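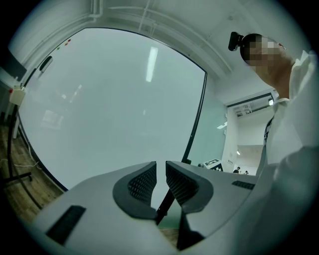
3 min read

Search the guide Type a word or page number Go

Last updated 10/09/2026

Section 4: Getting your Hullosent wall board ready for its first use

By now the board should be up on its rail and you will, I hope, have had a cup of tea. What follows is the gentler half of the job. Please do read it through once before you pick up a pen, as the first few days make a great difference to how well the surface wipes clean in later years.

1. Peel away the protective film. Start at a lower corner and pull slowly across the board, keeping the film close to the surface as you go. If it tears, press a bit of sticky tape on the torn edge and lift from there.

2. Wipe the whole board with a soft cloth dampened with plain lukewarm water, then go over it again with a dry one. A faint greyish smear on the cloth is quite usual.

3. Leave the board for a full night before writing on it. I know this is hard when everyone is standing about wanting to try it!

4. Write a short line in a bottom corner with each of the pens you mean to use, wait a minute or two, and rub it out. If any colour leaves a shadow, put that pen aside and try another make.

Caution: never use scouring powder, wire wool or kitchen cream cleaner. Once the top coat is scratched it will hold on to ink for good, and no amount of rubbing will bring it back.

Magnets and eraser

The eraser holds itself to the board, and a top corner is a handy home for it, with a few small coloured magnets kept close by so that they don't wander off. Lift magnets away from the surface to move them – sliding them about will dull the finish in time, particularly if there is a speck of grit underneath. Replacement felts for the eraser are sold under part number 328 and simply press into place.

Glare

A glossy board will pick up the shine from ceiling tubes and windows, and there is no curing this altogether. You can ease it a good deal, though. Loosen the two lower brackets (see Section 3, step 7), tip the bottom edge out by one notch, and then go and sit in the seat furthest from the board to see whether things have improved. If not, try one notch more. Do tighten both brackets again afterwards, and check them with a gentle tug.

Note: owners of the older Plurnberg rail have only the one notch. The Kotivier spacer kit, part number 897, gives you a second.

Still getting ghost marks?

Write over the mark with a fresh pen and wipe it off while the ink is still wet. This sounds backwards but it works more often than you'd think, and it was Eamon Madigan in our repair shop who talked me into putting it in the guide last May. For stubborn marks, carry on to Section 5, Deep cleaning.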